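4. Setting up the Adwood round timer and scoring pads

Read this section before fight night. The sales sheet says the system is ready in 3 minutes. Allow longer than that.

1. Put the timer on the table at ringside where the timekeeper can reach it without standing up.
2. Plug in the three judges' pads, one per port. The ports are numbered and the pads are not, so mark them yourself.
3. Hold MODE until the display blinks. Set the round length, then the rest period.
4. Press TEST. The bell should sound and all three pads should light up. A lit pad only means it has power. Enter a 10-9 round on each one and check that it shows on the main display.
5. Clear the test scores. The menu says they clear themselves. Check anyway.

Note: The "crowd-proof" buttons are supposed to ignore accidental presses. We have seen a resting elbow score a round. Keep the covers closed until the bell.

Note: The battery is rated for 14 hours. Rosângela Sales ran a Wednesday club card on one charge and got the low-battery light well before the main event. Use wall power if you have it.

Caution: Do not rely on the pads as the only record. Each judge should still fill out a paper card after every round. If pad and paper disagree, stop and ask the judge before any decision is read out.

Caution: Auto-Total adds up the cards but won't apply a point deduction unless the referee's call is entered by hand (see 4.2).

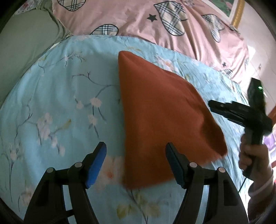

Ring Equipment

Timers, bells and scoring pads. Next section: 5. Pairing a second display.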